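Looking After the Tasora Grippers: Setup and Upkeep of One Cell
Vaida Hunt, Undham lab course, final report

The manual for the Tasora pair says they need attention every 500 cycles. I doubted that number from the start, and my assignment was to keep one cell running and write down what it really needed. The test task was a hinged organizer box with small compartments.

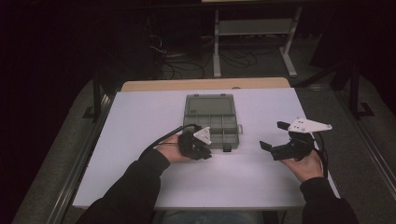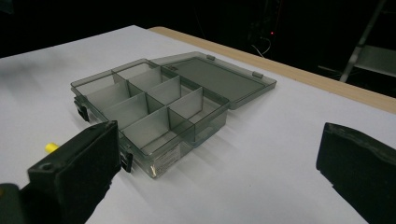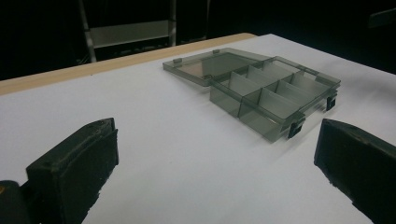 My log ends at 2645 cycles. The finger pads were replaced 2 times, and neither change fell anywhere near the schedule. The first set lost its grip early. The second was still fine when I took it off, so I would not call that one a repair – it was obedience.

Calibration was the bigger problem. The Trarkadeck software reported "OK" on 14 mornings when my feeler gauge disagreed. I trust the gauge. Since November I have zeroed both grippers by hand before switching on, then checked the cable screws.

I can't say whether hand zeroing helps the data. Ait Brahim's service sheet claims it does, but gives no measurements, and I had no second cell to compare against.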